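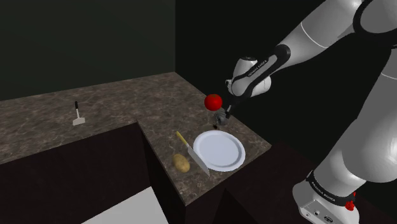 Gripper swap in sim: Natton 2-finger vs Drustier parallel, kitchen counter set
Forum: Manipulation > Simulation > End effectors

kestrel_fw
Finished the first pass comparing the two grippers on the counter task. Same arm, same controller gains, same object set (tomato, potato, knife, tenderizer, plate). Only the end effector model and its inertia block changed.
Natton: 2,464 successful lifts
Drustier: 2,584 successful lifts
Equal number of attempts for each. A lift counts if the object is still between the fingers after 4 seconds of hold. Most of the gap comes from the tomato and the knife handle. Plate results are close to identical.

ombrelle
What contact model? If you left the pads as rigid boxes with default friction, the tomato numbers are a solver test. A sphere against two flat faces gives you one contact point per side and it will spin.

kestrel_fw
Rigid pads, torsional friction on. Pad friction is the same for both grippers.

ombrelle
Then you compared finger geometry and finger mass. Fine, but the thread title says grippers. The real pads on those two are different compounds.

tidewater88
Disagree with that. Holding friction constant is the correct first step. If he tunes pad friction separately for each model, nobody can tell which change moved the result.

ombrelle
He can run both. Constant first, then measured values.

jp_lathe
Did you recompute the TCP offset after the swap? We had a similar spread on the Hulme arm, and 9 mm of it was the tool frame still pointing at the old fingertips. Grasps on small round objects went bad first, long ones hardly changed.

kestrel_fw
TCP is read from the gripper file at load. I will check it against the mesh anyway. The mount plate on the Natton model has its own offset and I am not certain it gets added.

jp_lathe
That is where ours was.

tidewater88
Also log the approach angle. With the wrist tilted over the counter you lose clearance on the knife before you lose it on the potato. Plurnotard exports that per grasp if you set verbose in the planner section.

kestrel_fw
Checked. Mount offset was not being added on the Natton. Fingertips were closing high on everything. Rerunning that half tonight, Drustier numbers stand. Please ignore the Natton count in the first post.

ombrelle
Post the tomato results separately when you have them. And the pad friction value, it is still not in the thread.

kestrel_fw
Will do. Friction is in the config, I will attach it with the rerun.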